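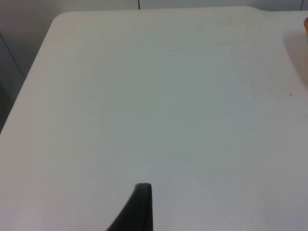 Bereket Tilahun has preached at the Dorkari Road church in Bretville for 36 years and has never been paid for it. He is a vegetable grower by trade, and the congregation has always had a lay pastor. His sermons get written in the kitchen in the early morning, before the pickers arrive. He likes a large white table with a plain matte top for the work, one with a rounded corner he can lean past without catching his hip, and enough room on it to lay out every page of a sermon side by side. He writes in pencil, one idea to a page, and moves the pages until the order suits him. Then he numbers them and goes out to the field.

The arrangement is older than he is. The church was started by farm families who could not afford a minister and did not want to wait until they could. They picked one of their own, a hog farmer named Hwang, and told him to begin the next week. He served until his voice gave out. The second pastor was his son-in-law, who also raised hogs. Tilahun is the third, and the first to grow anything that stays where you put it.

He came to Bretville at 24 to work a season on a cabbage farm near the Brutora creek and rented a room from the Hwang family. They took him to church with them, and he went mostly for the lunch. When the second pastor was ill one June, Tilahun was asked to read the lesson. He read it, and then he explained it. It ran long.

"I thought they wanted me to explain it," he says. "They were polite. They asked me to come back and do it shorter."

He was ordained by the congregation two years later. The service was held in the afternoon so that people could finish the irrigation first. By then he had leased 10 acres of his own, on the low side of the road where the soil is black and heavy and stays cold late into spring. He grows leeks, beets, cabbage and storage carrots there, and a long row of collards that he gives away.

The two jobs get in each other's way. Funerals do not wait for harvest. In his sixth year a hard frost was forecast on the night of a wedding rehearsal, and most of the wedding party ended up in the field in borrowed coats, pulling row cover over the beets. The bride's mother still mentions it. On the other side, he has lost whole plantings while sitting with someone at the hospital, and he does not talk much about those.

Eldana Tsegaye keeps the church records and has done so since she was in high school. She has the baptism book, the marriage book and the minutes, which go back to the first meeting and are written in three languages, depending on who was holding the pen. She is typing them up in the evenings. The minutes of the early years are largely about the stove. There is a long dispute over whether the men and women should keep sitting on separate sides, which was settled when the roof leaked on the men's side and they all moved over. Nothing more was written on the question.

Tsegaye has also been collecting Tilahun's sermons. He throws them out. For a long time his wife pulled them from the kindling box and put them in a drawer, and there are 8 folders now, in no order except the page numbers. Very few have dates. Tsegaye works those out from what he says about the weather.

"If he's on patience, it's a wet spring," she says. "If he's on Jonah, the pump broke."

The church has 6 families who come every week and a larger number who come at Christmas and for the harvest meal. There has been talk of joining with the bigger congregation in town, which has a salaried minister and a parking lot. Two meetings have been held on it. Tilahun chaired the first and stayed away from the second, so that people could say what they liked. They voted to leave things as they are for now and to fix the back steps.

He is 60 and his knees are bad. His daughter runs the packing shed and most of the field crew, and he has told her he will give up the leeks before he gives up the pulpit, as the leeks need more bending. A younger member, a school bus driver, has begun taking the service once a month. Tilahun sits in the back for those and takes notes, in pencil, and hands them over afterward if he is asked. So far he has been asked twice.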